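Grirnside, and other places I have failed to leave

Posted 20/01/2025

I have been trying to learn Hungarian for long enough that people have stopped asking how it is going. They used to ask at Christmas, in the hopeful tone you use with someone who says they are writing a novel. Last month my aunt skipped straight past it to my knees.

For anyone new, the background is brief and not very flattering. I moved to Grirnside for a job, the job went, I stayed, and at some point I signed up for an evening class above the dry cleaner's because it was that or upholstery. I had no Hungarian relatives and no plans to go to Hungary. I think I liked the idea of being able to say something odd at parties. I'd overlooked the fact that I don't go to parties.

The class was run by Lilla Dobos, who had a cough sweet on the go at all times and a way of saying "nearly" that could strip paint. There were eight of us to begin with. By the time we got to the definite conjugation there were three, and one of those had only come back for his umbrella.

The definite conjugation, if you've been spared it, means the verb changes depending on whether you are reading a book or reading the book. The first time Lilla explained this I felt I understood it completely. I have never got that feeling back. I now hover in front of every verb like a man at a revolving door, and by the time I've picked my moment the other person has gone home.

Vocabulary is worse. I keep mine on cards in a shoebox, which I know is old-fashioned, but I tried the app everyone recommends (it's called Flurnano, it has an owl-ish thing with eyebrows) and I came to hate it in a way that frightened me. It would send messages. "Your words miss you!" They did not miss me. They had been perfectly happy before I arrived. After a streak of 107 days I forgot once, because of a dental matter, and it set me back to zero with a little drooping animation. I deleted it in the dentist's car park with half my face numb.

So, cards. There are 1335 of them in the box, and I'd say I know the ones at the front. The ones at the back were written in August by somebody with my handwriting and a lot more ambition. There's one for "bulkhead". There's one that only says "the other kind of plum". I have no idea what the first kind was.

Anyway, the reason for this post is that I finally had a proper conversation with a real person, and I want it written down before I start improving it.

Tamás Magyar mends shoes and cuts keys in the arcade by the bus station. I'd known for ages that he was Hungarian, and for ages I'd been getting keys cut that I didn't need, working up to it. I now own five front door keys and live alone. My neighbour thinks I'm running something.

This time I had rehearsed. I'd rehearsed on the bus, moving my lips, which at least got me a double seat. I went in, said good morning, said it was cold, and asked if he could look at the heel of my boot. All in Hungarian. All, I believe, with the endings on.

He looked at me for a good while. Then he said, in Hungarian and slowly enough for me to follow, "Is it that you are Finnish?"

I said no, I was from Kettering.

He said, "Ah," with real sympathy, and we carried on. We did the weather again. We did where Kettering was. I told him I had been learning from a lady above the dry cleaner's, and it came out, from the look on his face, as something a bit different, but he was decent enough to let it pass. When I got stuck on the word for heel he just pointed at it and said the word twice, and I said it back, and he said "nearly". I could have wept. It must be something they teach them.

Four minutes, I should think, start to finish. He switched to English for the price. I can only assume he wanted to be sure of being paid.

I walked home by way of Değirmenci, the bakery with the good sesame rings, and bought two, and said thank you to the girl in Hungarian. She is Turkish. She said "you too".

What I've taken from it, apart from a heel that no longer clicks, is that I've been learning the wrong words. I have cards for parliament and cards for glacier. I did not have one for heel. I didn't have lace, or sole, or "no, the other boot". So I've decided to spend the winter on things you could find in a house, the stuff people point at when they talk. I've started a new box. The first few are drawers (fiók, which I like very much), shelf (polc, which sounds like one falling down), giraffe (zsiráf, a gift) and curtain (függöny, which I can't say without looking as if I've smelt something).

If anybody reading has a better system, the comments are open. If you are from Flurnano, they're shut.

Next time, the post I keep promising about the Greno and why I will not be getting another second-hand bicycle with a name.
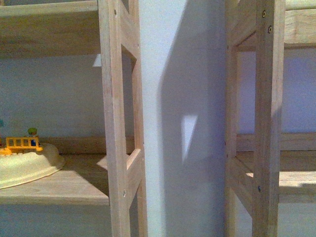
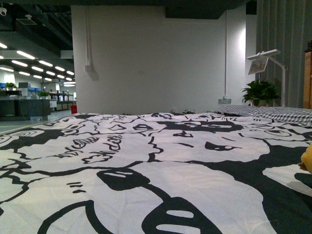
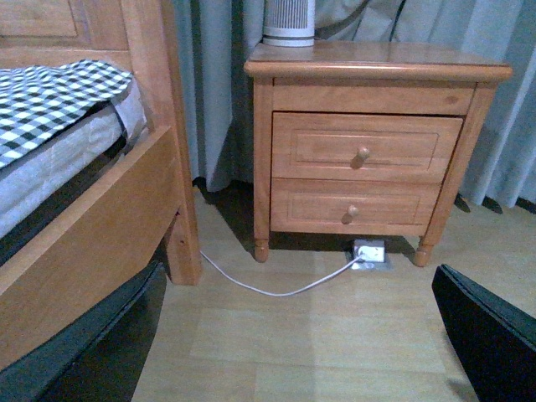
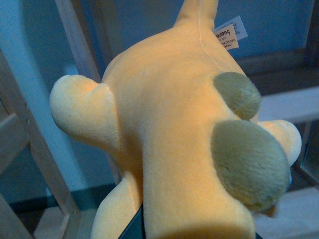 Top to bottom: polc, the black and white cartoon cover, fiók, zsiráf.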